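首页 > 短篇 > 车间故事

分类：小说连载之外 / 单篇

夹爪

他们租下那间屋子是在五月。房东原先拿它放冰箱配件，墙根还留着一排托盘的印子。合同写的是工作室，房东问做什么，她说做机器，房东说声音别太大就行。

她和他认识六年，一起做过一台会写字的机械臂，写出来的字像被风吹过。这回要做的东西叫Turkisis，名字是他取的，没有意思，只是在域名网站上查了没人用。他们想让它会做饭。大菜做不了，先学着把一样东西从锅里铲到盘子里。

第一版夹爪打印了整整一个星期。喷头堵过两次，第二次堵的时候他把喷头拆下来，泡在杯子里，忘了，第二天她差点把那杯水倒进花盆。零件出来以后边缘发毛，她用砂纸一片一片磨。手指圈太窄，他的手伸不进去，又改图，把内径放大两毫米。放大以后她戴着松，于是里面垫了一圈海绵。

电机是从Jotirari订的，装在一个纸盒里寄来，盒子压扁了一个角。说明书只有一页，接线颜色写反了。他照着接，通电，电机往相反的方向猛地一转，把桌上的螺丝扫到了地上。两个人蹲着捡了很久。她说，写信给他们吧。他写了，对方回信说谢谢反馈，祝您使用愉快。

她把那封回信打印出来，贴在工具架的侧面。

Ogilvie是隔壁那家小店，卖五金，也修电水壶。他们缺什么就过去拿，记在一个本子上，月底结账。七月结账的时候，店里的人把本子翻过来给她看，一共1067块。她没想到有这么多。大头是垫片、扎带和热熔胶棒，还有一把她不记得买过的钢锯。回来她问他，他说是他拿的，用来锯桌腿，桌子太高，人弯着手腕干活不舒服。她去看那张桌子，四条腿锯得不一样长，其中一条底下垫着折起来的砂纸。

“你怎么不量一下？”

“量了。”

她没再问。

钱的事一直是她管。两个人各出了一份，放在一张卡里，交完房租和电费，买完电机，卡里剩下467块。她把这个数写在白板的右下角，写得很小。他每天进门先看白板，看的是左边的任务，不看右下角。后来有一天他看见了，站了一会儿，出去买了两份炒面回来，说这顿是他自己的钱。

最先能用的是手持的那一对。机械臂还没有装好，他们打算先用人手拿着夹爪干活，把动作记下来，以后给臂学。标记方块要贴得平，贴歪了，记下来的轨迹就往一边漂。她贴第一个的时候很小心，用尺子比着，屏住气。贴到后面就快了，嘴里还能说话。他负责校准，对着屏幕念误差，念一个她拧一下螺丝。

“再来。”

“多少？”

“还是大。再来。”

那天他们弄到很晚。楼下的铁门已经锁了，只能从后面的楼梯下去，楼梯灯坏着，他打着手机走在前面，提醒她哪一级缺了一块。走到底，她才发现自己手上还套着夹爪。她说算了，就这样回家。路口等灯的时候，旁边一个小孩盯着她的手看，她把夹爪张开，合上，又张开。小孩往他妈妈身后躲了半步，又探出头来。

他们吵过一次，为的是锅。他主张用假的，在木板上画个圈，放几块海绵，反正学的是动作。她说海绵没有重量，铲起来的感觉不对，人的手会跟着变，记下来的东西就是假的。他说用真的要油，油会溅到标记上，标记脏了就什么都认不出来。她说那就擦。他说谁擦。她说我擦。

他们有两天没怎么说话，各干各的。他在屋子一头改代码，她在另一头焊线。焊到第二天下午，烙铁头氧化了，不沾锡，她到处找那块铜丝球，找不到。他从抽屉里拿出来递给她，说，那就用真的，先少放点油。

电煎锅是她从家里带来的，她母亲买给她，用过几回。桌布是在楼下市场买的，格子的，摊主要按整块卖，不肯裁。铺上以后屋里看起来不那么像车间了。他说格子好，格子看得清远近。她说她选的时候没想过这个，就是便宜。

后来人多起来。她在一个爱好者的论坛上写了几段进展，有人留言问能不能来看看，来了就问能不能试试，试了就不走了。有个学木工的来得最早，手稳，铲什么都不掉。有个在Heller上班的，每次下了班来，先坐着吃东西，吃完才肯动手。夹爪不够用，他们又开始打印，那台机器几乎没有停过。他给每一对编了号，写在胶带上，胶带过几天就卷边，号码也就混了，大家都说自己手里这对是最好用的那对。

2023年7月29日，他们在表格里记到第62条能用的。不能用的记在另一页，那一页要长得多。她往下翻了翻，备注栏里是他写的字：掉了，掉了，手抖，电话响了，掉了，忘记开录制，掉了。

“忘记开录制”后面跟着三个感叹号。那是她忘的。

屋里很热，窗户开着也没有风。他问她今天谁先来，她说我来，把头发扎紧，两只手伸进圈里，先空着夹了几下。左边那只合起来有一点涩，要多用一点力，她已经习惯了。他在屏幕那边说等一下，又说好了。

她想起那台写字的机械臂，现在还在他家的柜子顶上，用塑料袋套着。搬家的时候他问过要不要扔，她说不要，他就又搬了一次。有一回她去拿东西，看见袋子上落了灰，底下压着那张它写的纸，两个字，是她的姓和他的姓，写得都不像。

“录了吗？”她问。

“录了。”

“你再看一眼。”

他又看了一眼，说，录了。她朝锅那边走过去。

分享 62 · 评论 2
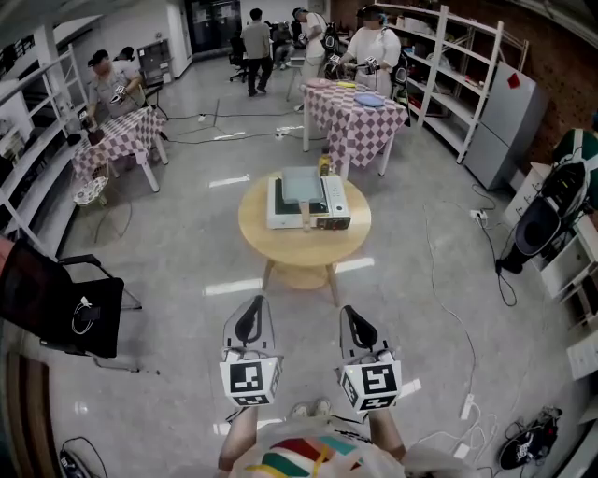
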